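Como montar arranjo de tulipa artificial sem parecer vitrine de funerária?

Comprei flores artificiais na Lins por impulso e agora preciso fazer disso um centro de mesa. Só tenho um copo roxo translúcido. Espalhei tudo e travei. 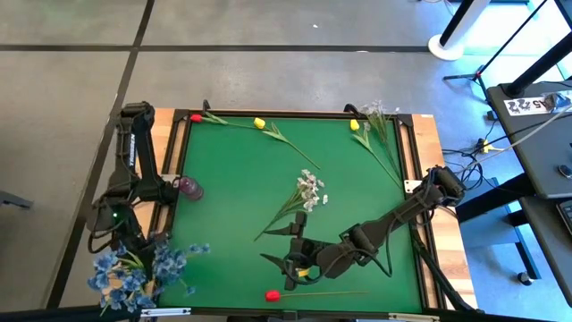 Tulipas vermelhas e amarelas, o buquê branco, o ramo lilás e as azuis no canto

Corto os cabos? Misturo tudo?

Nillirent
Misturar tudo é o caminho mais curto para a funerária. Escolha 2 cores e guarde o resto. O buquê branco vai no meio, as tulipas entram depois, uma mais alta que a outra. E abra as folhas com a mão, puxando para fora.

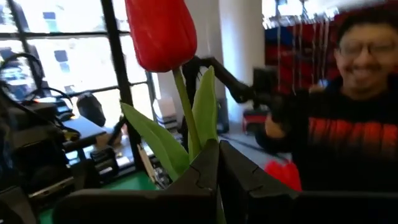 Folha colada no cabo denuncia o plástico a 9 metros. Cortar, só com alicate e só depois de testar a altura: cabo não cresce de volta, já tentei.

Kivoseck
joga fora e compra um cacto

Washington Barros
Copo leve com tulipa comprida tomba. Ponha quase 500 gramas de pedrinha no fundo. Minha sogra usa feijão, mas aí é outro tipo de problema.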